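Processor Removal and Sorting: Bench Gallery

Clostlow Parts Recovery
Gallery pages: Intake | Memory | Processors | Power supplies | Packing

This page covers the processor stage for the Illimeck lot, a mixed delivery of desktop towers, workstations and server boards retired from an office site in Dumside. The lot came to 3,046 units on the intake sheet. Processors are pulled before the boards go to Salazar for metals recovery, as a working processor is worth more in a tray than in a shredder.

The notes are meant for readers who already take machines apart and want to compare methods. Click any picture for the larger version.

1. Socket and lid

Most of the workstation boards in this lot use a load frame over the processor and a lever on the side. The lever is released, the frame is swung fully open, and the processor is lifted straight up by its edges. Tilting it on the way out is the most common cause of bent contacts. The same path applies in reverse when a processor is put back for testing. 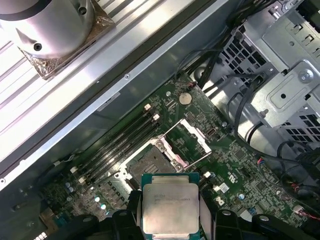

Boards with bent contacts are set aside and graded separately. One or two bent contacts can be straightened under magnification with a fine needle. Anything worse goes to metals, with the board number entered on the sheet. Foam covers are not used on open sockets at this stage, as they catch. A rigid plastic cap is fitted if the board is to be kept.

2. Case position

Towers are laid flat with the open side up before any work on the board. A standing case rocks when the heatsink is loosened, and screws fall to the bottom of the chassis. The order of work inside the case is side panel, heatsink, processor, memory, cards, drives, power supply. Drives are logged by serial number and moved to the locked cage on the same shift.
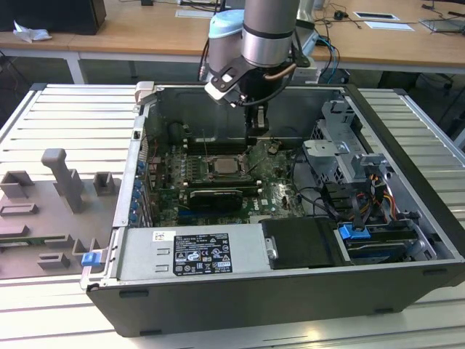

Heatsinks that have been in place for years can be stuck fast. Running the machine for a few minutes before shutdown softens the compound. If the machine will not start, a slow twist of a few degrees each way breaks the bond. The power cord is disconnected first in every case, and the front button is held down for several seconds to drain the supply.

Heatsinks are sorted by base metal. Copper and aluminum go into separate bins, and mixed types with a copper core are kept whole. Fans are unclipped and tested on a 12-volt lead.

3. Old thermal compound

Compound is left on the lid until the processor is out of the socket. Wiping it in place pushes residue toward the contacts, and solvent can carry it under the package. Once the part is on the cleaning mat, a plastic scraper takes off the bulk and a lint-free wipe with isopropyl alcohol takes off the rest. Metal scrapers mark the lid and lower the resale grade.

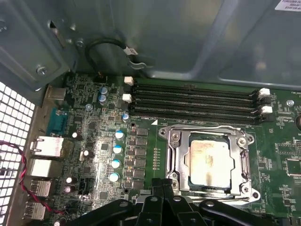
Processor in its open load frame, with old thermal paste still on the lid.

Cleaned parts are sorted by the number printed on the lid. Parts with unreadable numbers go into a test board, and the model is read from the startup screen. Trays are closed with a second tray on top and banded in both directions. A full carton holds 400 processors; larger cartons were tried and dropped because the lower trays bowed.

4. Server boards

Two-socket boards take longer. The retention hardware is held with screws, and these are loosened in a cross pattern, a half turn each, until the spring pressure is gone. The driver bit should match exactly. Rounded heads added 58 minutes to one Saturday shift, nearly all of it spent on two boards.

Both processors from a board are kept together as a matched pair and share one label. Pairs sell faster than singles of the same model. Memory from these boards is pulled last and bagged by bank, so that a full set can be sold as it was installed. 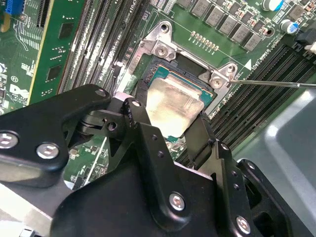

Reader comment, posted in May:
I would number the screws on the server brackets with a paint pen before loosening anything. Some manufacturers print a sequence next to the heads and some don't, and the tightening order is usually the opposite of the loosening order. Also, do you torque them on the test board or go by feel? We had intermittent memory faults on one bank until we bought a proper torque driver.

Reply from Clostlow:
A preset torque driver is used on the test board only. Boards going to metals are not reassembled. The paint pen is a good idea and will be tried on the next batch of some 1,000 units.

Next gallery page: Power supplies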